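Thursday – open day, cell 3

Notes for the group file. Da-eun on the leader arms, me on the log and the door, Daichi Kawaguchi from Tedmont in from 13:30 with his list of questions. Carrying on from the setup page, which still has the old homing procedure. Use the one below until I fix it.

08:40. Power on, both sides. Left came up first time. Right reported a comms timeout on the wrist pitch servo, cleared after a power cycle, did not come back all day. Same servo as in May. I have now logged it twice and would like to swap the connector before the next outside visit.

Homing as done today:
1. Both arms parked by hand, elbows folded, grippers half open.
2. Enable left, wait for the ready line in the console, enable right.
3. Run the slow sweep on each side with the other side held.
4. Zero grippers last. Fingers fully closed on nothing, then back off.
Do not enable both together. The supply dips and the left base encoder reads garbage for the first second or so.

09:20. Speed limit set to 19 percent for anything with visitors at the rail. Da-eun wanted more for the handover, so we agreed on 19 for the public blocks and full teleop speed for Daichi only, with the front closed off by the tape.

Finger sets: left keeps the pointed yellow fingers, right keeps the pink pad. We talked about putting matching sets on for the day so the comparison with the Fillholm data is clean. Left it alone. Changing fingers means redoing the gripper zero and the closing force table, and I did not want to do that with people arriving.

10:00 to 12:00. Public blocks. Sequence for each group was mirror motion, meet in the middle, block handover, sorting if time. Mirror motion is the one people watch. Handover went as follows over the morning:
– small foam cube, left to right: fine every time
– wooden peg, left to right: two drops, both on release, left opened before right had closed
– wooden peg, right to left: did not try after the second drop
– folded cloth: works, slow, needs Da-eun's full attention so no talking during it

The two peg drops are a timing matter on the operator side. There is no interlock between the grippers in teleop mode and there probably should be. Zandach's controller notes describe a hold-until-contact flag. I have not tested it on our firmware.

The usual questions. Is it autonomous (no, during the blocks it was driven by hand from the next bench). How much does it lift. Why the wallpaper. I gave the short version of the last one, that we change backgrounds between sessions so the policy does not learn the room. A student asked whether the floor changes too, and it does. Current set is the striped damask walls with the fern floor, swapped in on Tuesday evening. Next set is still rolled up in the cabinet.

12:50. Meet-in-the-middle check repeated before Daichi arrived, to see whether the morning had shifted anything.

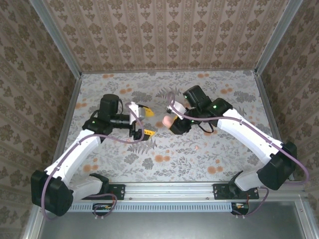 Cell 3, approach pose, grippers empty. Yellow fingers left, pink pad right.

Offset between the two sides at the approach pose read 3 mm in the log, same as the morning value. Good enough for teleop. For replay it is not, and the replay run this afternoon shows it (see below).

Cable routing: leave the arc over the left wrist as it is. I tried it tighter last month and it pulled at full roll. The loops down by the mounting plates want a tie each, loosely. Not done today.

13:30. Daichi's block. He watched two handovers and then took the leader arms himself. Got the foam cube across on his third attempt. Comments, as I wrote them down:
– leader arms feel heavy near the folded position
– no sense of grip force, would like a tone or a light
– wants to know the latency, I said I would send the trace

Replay of a recorded handover, 800 steps, foam cube. First run fine. Second run the right gripper closed a little high and caught the cube by its edge, held. Third run dropped. Da-eun thinks the right base has crept on its plate. I think it is the gripper zero. We will check the bolts first because that is quicker.

Policy run, sorting, Kaczorowski baseline with our fine-tune. 63 percent over the afternoon, which is below the bench figure. Two things were different from the bench: the new background set, and people leaning over the front rail between runs. I would not put the number in anything yet.

15:40. Stop. Left elbow servo warm to the touch, console temperature under the limit. Arms parked, power off, tape taken down.

To do:
– connector on right wrist pitch servo
– torque check on right base plate, then re-zero gripper and repeat the three replays
– try the hold-until-contact flag, foam cube only
– latency trace to Daichi
– ties on the lower cable loops
– rewrite homing on the setup page
– repeat the sorting runs on the old background, same fingers, no visitors

Da-eun has the operator log and will add her times for the cloth handovers. Raw recordings are on the cell machine under today's folder, public blocks not kept.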